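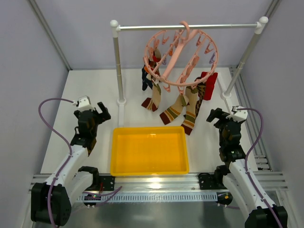
Chapter 8
When the Work Is Shared with a Machine

Automation rarely takes over a whole job at once. It takes over tasks, and the people who did those tasks find their day put together differently. Laundry work is a good place to see this, as much of it still depends on the hands. A towel is easy for a machine to deal with. Socks clipped to a round hanger, some striped and one argyle, are harder: each hangs at its own angle, one partly hides another, and a pair of grippers has to reach the right one and bring it down to the tray.

Murari, a commercial laundry with 30 employees, began moving its small-item work to two-armed stations in August. Mariann Jakab had sorted and paired socks there for 8 years. Her new post was station operator. She loaded hangers, cleared stoppages and decided which items should go back to the hand table. Her pay stayed the same at first, and so did her hours – but she stood in one place less and walked a good deal more.

Her supervisor, Fitzgerald Dunleavy, had a different problem. The old target of 300 items a shift had been set for one person at one table. Who should answer for it when an operator looked after 2 stations? The company had bought the equipment before settling that question.

In this chapter we look at how tasks are divided, how output is measured afterward, and what training workers are owed when their duties change. We return to Murari in the section on job grading.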